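無人の時間帯をどう守るか 物流拠点における常駐警備と機械警備の組み合わせ

夜間の物流拠点は、日中とはまったく異なる表情を持つ。荷捌きが終わり、最終便のトラックが構内を離れると、広い敷地に残るのは限られた人員と、翌朝の出荷を待つ貨物のみである。警備計画の巧拙は、この時間帯に最もはっきりと表れる。

本稿では、トークヴィル(Tokville)地区の共同配送センターで進められてきた警備体制の見直しを取り上げる。同センターは複数の荷主が区画を分けて利用する施設であり、食器や台所用品を扱うズルニデッティ(Zurnidetti)、精密部品を扱うオルティック(Oltik)などが入居している。警備業務は、地域の警備会社であるフォーグラー(Vogler)が一括して受託する。

見直し以前の体制は、正門の守衛所に警備員を配置し、定時に構内を一巡するという伝統的なものであった。巡回の経路と時刻は長年固定されており、入居企業の従業員であれば、警備員がいつどこを通るかをおおむね承知していた。制度としては整っていたが、予測可能な巡回が抑止力として十分に働くかという点については、契約更新のたびに疑問の声が上がっていた。

フォーグラーで施設警備部門を統括するアルミンド・ネヴェス氏は、当時の状況を次のように振り返る。「巡回の記録は毎晩きちんと残っていました。しかし記録が残ることと、異常を早く見つけることは別の課題です。報告書の様式を整える前に、構内のどこに死角があるのかを改めて調べる必要がありました」

調査は七月に始まった。対象となった扉、窓、搬入口は合わせて70か所に及び、それぞれについて施錠の方式、鍵の管理者、照明の状態、監視カメラからの見通しが確認された。その結果、問題の多くは設備の不足よりも運用の側にあることが明らかになった。たとえば北側の搬入口では、早朝便の運転手が入構しやすいよう、前夜から補助錠を外しておく慣行が続いていた。入居企業の間で共有されていた合鍵についても、貸出簿の記載が途切れている箇所が見つかっている。
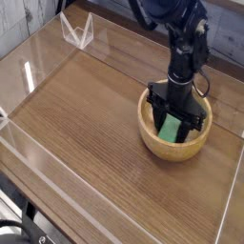 鍵の管理は、警備の仕事のなかでも特に地味な領域に属する。新しい運用では、共用部の鍵をすべて守衛所に集約し、貸出と返却の際には警備員と借受人の双方が署名することとした。返却が予定時刻を過ぎた場合は、当直の責任者が借受人の所属企業へ直接連絡する。導入当初は手間が増えたとの不満も寄せられたが、所在の不明な鍵を捜す時間がなくなり、現場の評価は次第に改まっていった。

巡回の方法も変更された。一晩の巡回回数は従来どおりとし、開始時刻と順路を当直責任者がその都度決める方式に切り替えた。順路は複数の型から選び、同じ型を二晩続けて用いないことを原則とする。警備員は要所に設けられた確認点で携帯端末を読み取らせ、通過時刻を記録する。確認点の間隔が長い区間では、無線による定時連絡を併用している。

機械警備については、人の目を補うものとの位置づけが貫かれている。外周には人感センサーを配し、発報があれば守衛所の表示盤と当直責任者の端末に同時に通知される。ここで課題となったのは誤報への対応であった。強風で揺れる樹木や小動物に反応する例が続くと、警備員の注意はどうしても緩む。フォーグラーは感度を一律に下げる方法をとらず、外周の植栽を管理会社と協議して刈り込み、センサーの向きを区画ごとに調整した。発報した際は、原因が明らかと思われる場合にも現地を確認し、その結果を記録に残す規則としている。

通常の巡回員とは別に、発報に対応する要員として常時2名が待機する。1名が現地へ向かう間、もう1名は映像を確認しながら無線で位置関係を伝える。不審者を認めた場合も、警備員が単独で接触することは認められていない。警察への通報基準は入居企業と書面で取り交わされており、現場の判断に過度な負担がかからないよう配慮されている。

教育の面では、配属前の座学に加え、構内の実地訓練に60時間を充てる。訓練には、停電時の照明の切り替え、急病人の発見、冷蔵区画での閉じ込めへの対応などが含まれる。ネヴェス氏がとりわけ重視するのは、言葉遣いと報告の訓練であるという。「警備員が一晩に最も多く行うのは、人と話すことです。入構者に身分証の提示を求めるとき、相手に不快な思いをさせず、かつ確認を省かない。これは繰り返し練習しなければ身につきません」

費用の負担については、入居企業の間で意見が分かれた。面積に応じて按分する従来の方式では、保管品の価額が高い区画も低い区画も同じ扱いとなる。協議の末、外周と共用部の警備費は面積に応じて負担し、各区画内の追加設備はそれぞれの企業が個別に契約する形に落ち着いた。オルティックは自社区画の出入口に入退室管理装置を追加し、ズルニデッティは繁忙期に限って夜間の立哨を依頼している。

新体制に基づく契約は14/03/2024付で締結された。契約書には、警備員の配置基準や報告の頻度のほか、運用の見直しを定期的に行う旨が明記されている。見直しの場には入居企業の実務担当者が出席し、巡回記録と発報の履歴をもとに、順路の型や確認点の位置を検討する。直近の会合では、構内道路の一部が改修されることを受け、仮設照明の設置場所と夜間の歩行経路が議題となった。改修期間中は西門を閉鎖し、入構者の確認を正門に一本化する方針が了承されている。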